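Findato Room Planner: will it stop you buying the wrong brown?
April
By Buppha Sitthichai
Print this page | E-mail this page

I have painted the same back bedroom three times, and every one of those colours looked fine on the little card in the shop. So when a program comes along that says it will show me my walls before I open a tin, I am the sort of person it is aimed at. I am also the sort of person who has heard it before.

Findato is a room planner that runs on an ordinary laptop. You type in the size of your room, tell it where the windows are and which way they face, drop in some furniture and pick your colours. It then works out a picture of the room as it would look at a given time of day. The full version costs £52. There is a free one, but it won't save, so after an hour of fiddling with skirting boards you either pay or lose the lot. I paid, grumbling.

The paint colours come from Stidon, and the box on the website makes much of there being 725 of them. I'd have been happier with fewer and a decent way to search. Type in "brown" and you get anything with the word brown in its name, which leaves out most of the browns. The one I was after is called Gonder, and I only found it by scrolling. Stidon's own leaflet puts it with the neutrals. I'd call it milky coffee, with a bit of pink in it when the light is strong.

I wanted to know whether it would turn the room into a cave. My sister-in-law thinks it will. The paint shop in Cao thinks it won't, but they would, wouldn't they. 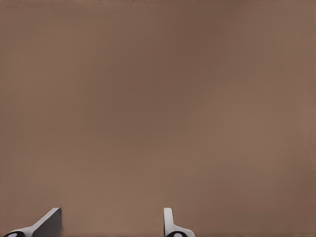 One brown, greyer across the upper middle and pinker towards the lower right.

That shift in tone is what Findato does best, and I'll give it its due. A dark matt paint is never one colour all over a wall, and older planners I have tried filled the wall in flat like a child with a felt tip. With this one you get at least some idea that light falls unevenly. It made me less keen on Gonder and more interested in it at the same time, if that makes sense.

What it can't tell you is whether the unevenness is right for your house. I set up the bedroom as carefully as I could: one window, facing north, with next door's garage wall blocking a good part of it. There is no way to add next door's garage wall. There is a slider marked "outside shade" that goes from low to high with no numbers on it, and I pushed it back and forth until the room on the screen looked like the room I was sitting in. Well, anyone can do that. If I have to adjust the thing by eye until it agrees with me, I'm not sure what I'm paying to find out.

Then there's the screen. On my laptop Gonder was brown. On my husband's older one it was very nearly purple. The help pages suggest that you "calibrate your display", and leave it there. Most people reading this don't own a gadget for calibrating a display and aren't going to buy one to do up a spare room.

I asked Anong Luangrath, who has decorated houses round here for longer than I've lived in one, whether she'd use it with customers. She'd use it for the furniture. "They can see the wardrobe won't fit, and I don't have to be the one to say it." For colour she still paints a big sheet of lining paper with two coats and moves it about the room for a few days. She reckons the cost of a tester pot settles more arguments than any computer.

I did as I was told and bought the tester. Up on the chimney breast, Gonder came out darker than Findato had it in the mornings and much closer to it by four in the afternoon. In lamplight the two had very little to do with each other. The program lets you choose "warm bulb" or "cool bulb", but it seems to treat every lamp as if it hung from the middle of the ceiling, and we never have the big light on.

The furniture side I have fewer quarrels with. You can type in real sizes, things stay where you put them, and the walking view gives a fair sense of whether you'd bark your shins on the bed. The ready-made pieces are dull. If you want something that isn't in the list you build it out of plain blocks, and it took me most of an evening to make a chest of drawers that looked like a chest of drawers. Moving round in the walking view is clumsy too. I was forever ending up with my nose against the plaster and having to back out.
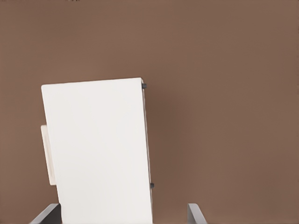 Can you try a colour on one wall only, or does it have to be the whole room?
Each wall is set separately. Click the wall, choose the shade, and leave the box marked "apply to all" unticked, because it comes ticked every time.

Finish is another sore point. You get matt, eggshell and gloss, and matt is the only one I would trust. Eggshell in the program has a glare on it like a wet pavement. Gloss is worse. If you're doing woodwork I'd ignore the picture completely and look at a door somebody has already painted.

It also adds up the paint for you, and I'd be careful with that. It gave me enough for two coats without taking off the window or the doorway, and it had a handy button beside the total to order the lot from Stidon. I won't say those two facts are connected. Measure the walls yourself and do the sum on the back of an envelope.

As for all those happy customers, the website claims 3,097 five-star ratings. I read a good many. Most were left by people who had just finished their plan and were pleased with how it looked, and hardly any said what happened once the paint was on. I'd like to hear from them a year later.

The manual is a 128-page download with no index. Support did answer my e-mail about the lamps, politely and the next morning, to say the suggestion had been passed on.

Would I buy it again? For a kitchen, or any room where the puzzle is what fits where, probably. For choosing a colour, I'd put the money into tester pots and a roll of lining paper and have plenty left over. The free version is worth an evening if you only want to be talked out of something mad, but take notes as you go.

The bedroom is going to be Gonder on the chimney breast and off-white everywhere else. My sister-in-law still says cave.

Print this page | E-mail this page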